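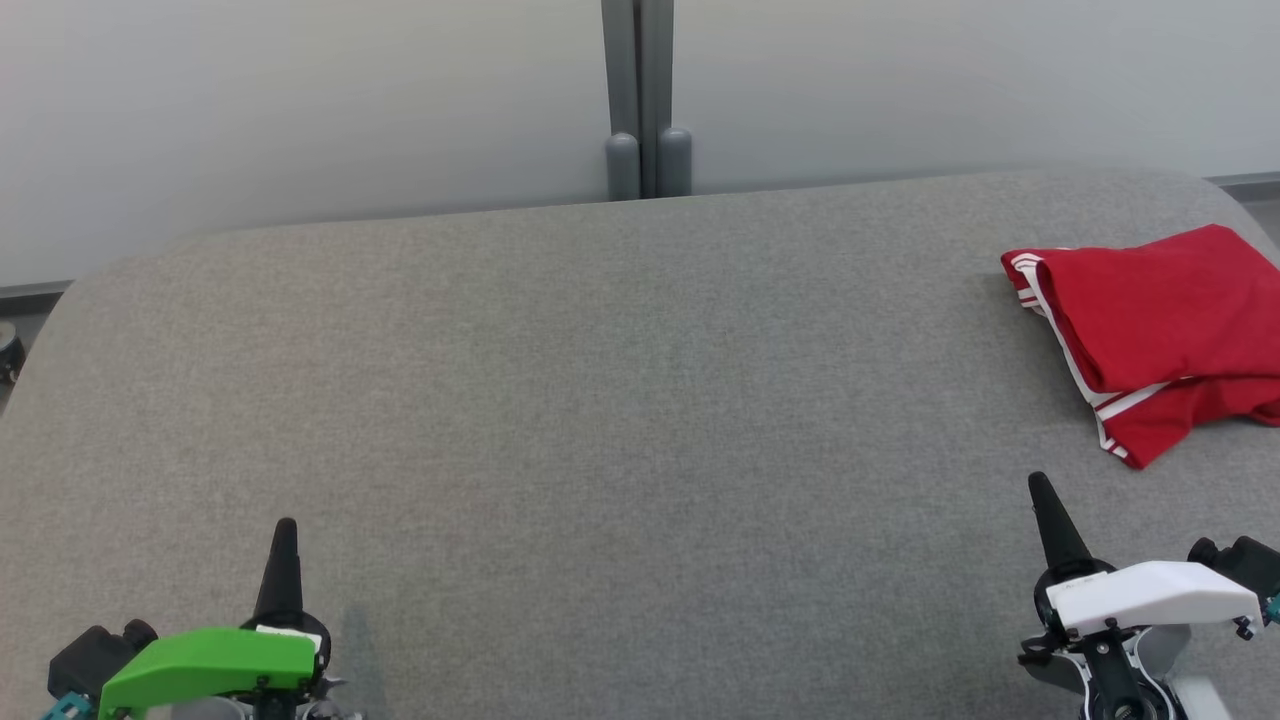 Tresden, January 22, 2024. Czarnecka, the contract textile finisher, has revised its written procedure for inspecting and folding club sportswear returned from the wash. The procedure applies to all shorts, shirts and track tops handled at the Tresden site and replaces the version issued last July. The main change concerns the work surface. Inspection is now carried out on grey fabric-covered tops in place of bare boards, and glossy garments such as the folded red piece with white stripe trim, at the right of the surface, are to be laid directly on the cloth with no sheet or tray beneath them. The fabric gives enough grip to stop smooth polyester from creeping while a fold is being set.

The revision follows an internal review of 1,101 garments, of which 192 had been sent back to the folding stage for a second attempt. Most of the returns were shorts. The usual fault was a side seam that had rolled towards the front, so that the two legs no longer lay one on top of the other. Creased waistbands were the second most frequent fault.

"Shirts fold to a board size and the board does most of the work," said Zuzanna Wróbel, finishing manager at Czarnecka. "Shorts have an elastic edge at one end and two open legs at the other, and the old instruction treated them as a short shirt. We have written them a separate section."

Under the new section, the operator first lays the shorts out with the waistband away from the body, and flattens the cloth by hand from the waist to the hem. The garment is then folded once along the centre line, leg to leg, and once across, hem to waist. Stacks are limited to 20 pairs. Garments showing pulled threads, open seams or lifted print are set aside before folding and recorded on the repair sheet.
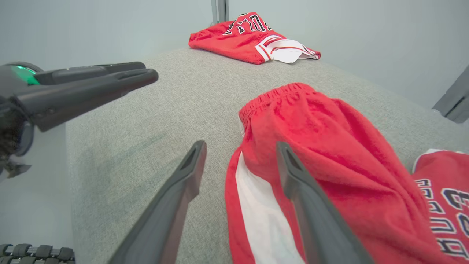

Alignment is now checked against the trim and no longer against the outer edge of the cloth. The outer edge moves with every crease, whereas a sewn stripe stays in a fixed relation to the seam. On a pair of red shorts lying loosely bunched, with long folds running down from a gathered waistband, the wide white side stripe can still be followed as it broadens from a narrow point below the waist. The operator straightens the stripe first and works the remaining cloth outwards from it. Where a design has no stripe, the side seam is used.

Waistbands are to be left in their natural gather. The earlier instruction asked for the elastic to be drawn flat before folding, which put tension into the cloth and left the finished stack uneven. Pressing of elastic is not permitted at any stage.

Shirts and jerseys keep their existing fold. They are, however, to be kept apart from shorts until each item has been inspected, after which sets may be made up by size and number.

Training in the revised procedure has been given to 13 members of the finishing team by Miłosz Żak and Lemlem Moges. The procedure will be extended to the company's Skarnberg site in July, once the tops there have been re-covered. Customers do not need to change the way in which kit is bagged or labelled for collection, and existing turnaround times and prices are unaffected.

Copies of the procedure are available to contract customers on request.

Press contact: Bożena Szulc, Czarnecka, Tresden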